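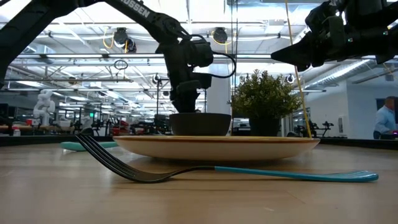 Fork, bowl and plate, with both arms hanging over the table.

I've had the Trenico bench safety kit for two arm setups since May, and I like it a lot more than I thought I would (I am not a rulebook person). You get a binder of rules, a pack of laminated cards, a roll of floor tape and a stop button on a long lead, all for $1,199. Ouch, I know. I came from the Ornavard set, which was cheaper and mostly stickers.

The binder is the good part. It has 7 chapters, and chapter 4 is the one I keep open, all about table work with dishes and cutlery. Park both grippers before you reach in. Say it out loud before you restart. Put the fork back on its mark yourself, and never while somebody is jogging the other arm! Simple stuff, but we were skipping half of it, and now there's a card right at the bench and we do it.

I also love the page on cables. It wants every lead checked at the start of a shift, with a hand run along the whole length, and it has a little drawing of what counts as too much slack. We found two bad ones at our place the first morning.

Now the grumbles. The tape is junk, it lifts at the corners after a week of shoe traffic, so buy your own. The cards are written for one arm and then "repeat for the second," and that's lazy for a kit sold for pairs. What if they can reach each other? The Beltrán guide handles that much better, with a proper page on shared space, and I ended up copying our limits onto the back of a Trenico card with a marker.

Shipping from Ziltemley took 5 days and the box was fine. Refill cards are sold separately.

Four stars from me, and I'd drop the tape and knock the price down.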